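Why I have gone back to paper maps

I gave up on the phone somewhere outside Trokiswood in March, with one bar of battery and a blue dot that insisted I was standing in a reservoir. I'd been walking for three hours and I had no idea which side of the hill the bus went from. A farmer pointed me the right way, and I got the last bus at twenty to six with mud up to my knees.

So I bought a map. A proper folding one, from the outdoor shop in Durkavine, and then (because I can't be trusted in second-hand bookshops) an old one too, printed in 1885 and backed on linen. It cost me £44, more than the boots I wore to go and fetch it. Worth every penny! Half the footpaths on it are still there. The railway isn't, and neither is the pub at the crossroads, and I was oddly upset about the pub.

What I love is spreading the thing out properly. You need a big clear bit of table for it, and a cup of tea kept well away. I start with the contour lines, then look for water, then for somewhere to sit down and eat a sandwich.
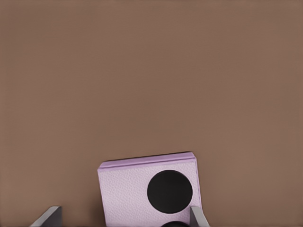 Pale lilac on plain brown.

Folding it up again is another matter. My new one has a crease across the middle that wasn't there when it left the shop, and the village of Itico is slowly vanishing into it. I've tried folding it with the part I want on the outside, which works nicely until you walk off that part, usually in wind, usually on a stile.

I've also got slower, and I like that. With the phone I walked from turn to turn and couldn't have told you afterwards where I'd been. Now I stop at every gate and work it out – church on the left, stream below, so that must be the lane – and I remember the whole day. I did get lost twice in April. One of those was the best walk I've had all year, down a valley full of wild garlic that I'd never have picked on purpose.
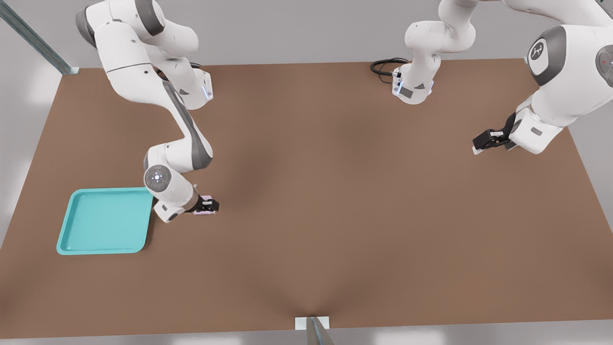

Vallejo wrote under my last post that a paper map is all very well until it rains, and that I should at least get a waterproof case before I go up anything steep. Fair point. I've ordered one, the sort that hangs round your neck and flaps in your face. The phone is still coming too, switched off at the bottom of the rucksack, and the next walk is the long loop back to Trokiswood, if I can find the right side of the hill.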